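4.2 Fitting the processor

1. Switch off at the wall and remove the side panel. Lay the case on its side with the motherboard facing up.

2. Keep the processor flat, metal side up, until it is needed. Hold it by the edges only.

3. Release the lever and raise the retention bracket fully. The socket contacts are now exposed.

CAUTION: Do not touch the contacts or let cables trail across them – bent contacts cannot be repaired under the Nendus warranty.

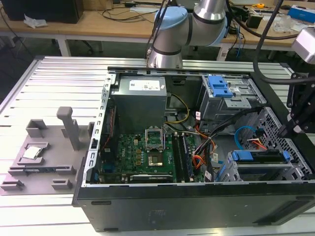 Friederike Rothe asks whether the power supply has to come out first. In the Dilov 268 it stays in, she adds, but her older case left no room for her hand.

Note: Removal is needed only where clearance above the socket is under 40 mm.

4. Match the corner mark on the processor to the mark on the socket. Lower it straight down – do not slide or press.

5. Close the bracket and secure the lever. Some resistance is normal. Continue with 4.3, Thermal paste.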